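Open Day at Pundgate: Household Robots Rehearse in Simulated Rooms

The Pundgate Institute opened its simulation laboratory to the public on 21 October 2026, receiving 49 visitors in groups of 15 or fewer. Guests followed a robot's work through a computer-rendered home, seen from just behind its gripper.

Siham Samir, who directs the household program, introduced Uvell, the software in which the rooms are built. Her first stop was a tiled wall with a wood-framed opening onto pale blue sky, the gripper's two fingers open before it.

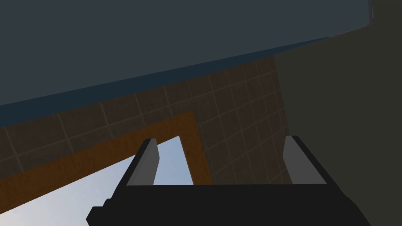 Why does the institute train robots in simulation first?
Mistakes in software damage nothing, and a session can be restarted at once from the same point.

The institute has prepared 1,321 practice sessions since September. Each is reviewed by a member of staff before it enters the training library, and those with faults are set aside for repair.

Nesma Benmoussa, an engineer on the program, led the second half of the tour. She spoke about the difficulty of judging distance near large furniture, and paused the display with the gripper open beside a black unit fitted with a white handle. Several guests asked how a robot decides where to place its fingers. Ms. Benmoussa replied that handles remain a demanding part of the work.

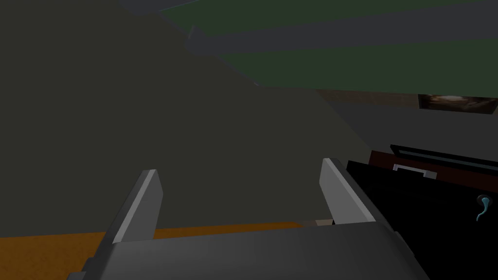 Can members of the public visit the laboratory again?
The next open day is planned for the spring, and places may be reserved through the Prurnby visitor office.

The afternoon closed with a discussion in the Nigatu Room, where the two speakers took questions on safety and on the cost of home robots.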